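The budget spreadsheet, round three

So the arms are ordered and paid for, and I have been grinning about it since Wednesday. A few of you wrote after the last post asking how a person plans for something like this without a purchasing department, and the answer is a spreadsheet with far too many tabs. Let me walk you through it while it's still fresh.

My first version was hopeless. I put down the price of the robot arm, added shipping, and called it a budget. Then I sent it to Femke Wuyts, who set up a small lab in Ghent a few years back and has bought more of this stuff than I ever will, and she sent it back with a column of question marks. What does the arm bolt to? Where does the power go? What are you using for a wrist camera, and who pays for the second cable when the first one gets pinched? (She was right about the cable. She's always right about the cable.)

Round two had all of that in it, and it got scary fast. The arms were still the biggest line, but the small stuff had crept up behind them like weeds. Mounting plates. Rail and brackets. USB extensions that are long enough to follow an arm through its full reach without yanking. Power strips with the outlets spaced for fat adapters. I had penciled in 200 dollars for all of it and the real number landed at 700, and that was before I'd priced a single spare.

Round three is the one I'm happy with, and what changed is that I stopped listing products and started listing jobs. I want to pick things up off a regular desk. Mugs, plants, notebooks, the junk that lives on everybody's desk. I do not want to weld anything or stack pallets! Once I wrote that down, half the options fell away on their own. I'd been drooling over the bigger Linora arm for months — lovely machine, quiet as a cat — but the payload is way past anything I need, and it wants a bench I can't get up my stairs. The Pleltine was a much better match on reach, and two of them cost less than one Linora. Two arms! I still can't quite believe I get to type that.

Grippers took me the longest. The ones that ship with the Pleltine are fine on boxes, but I wanted something that could close on a mug handle or come down over a rim, and that meant a separate order from Nkuna. They quoted me eight weeks, which I turned into ten on the timeline, and I moved the payment into August so it wouldn't land in the same month as the arms. If you take one idea from this post, take that one: put the lead times in the same sheet as the prices. I had a lovely plan on paper where everything got paid for at once and then sat in boxes waiting for the slowest part.

Some lines I'd have skipped a year ago and now wouldn't:

Spare fingertips. They wear, they tear, they're cheap. Buy them with the gripper and save the second shipping charge.

Cable sleeves and clips. I put in about 175 dollars and I expect to use every cent.

A stand for the camera that isn't a desk lamp with tape on it.

A week of my own time for setup. It isn't money but it gets a row, and it gets a date.

A boring cushion at the bottom, which I've labeled "stupid things I forgot."

What I left out, for now, is the Gullar software package. It looks great and the demo had me halfway to clicking buy, but it's a yearly fee and I'd rather spend the first few months on the free tools and find out what annoys me. It has its own tab with a question mark on it. Same with a better computer. Mine is slow and noisy and it will do.

The other thing Femke pushed me on was space, and I want to pass it along. Measure the desk, then measure it again with the arm at full stretch, elbow out. I did this with a broom handle and a lot of painter's tape, and found that the spot I'd picked would have put an elbow through my bookshelf. So the desk is moving to the other wall, and there's a new row for a longer power cord. Nine dollars, the happiest nine dollars in the sheet.

Next up is the mounting question, clamps or bolts. I'm leaning toward clamps so I can shift things when I inevitably change my mind, but I've heard good arguments both ways, so if you've lived with either one for a while, please tell me in the comments. I'll put up a blank copy of the spreadsheet once I've taken my address out of it. 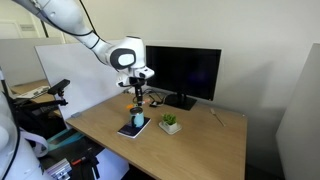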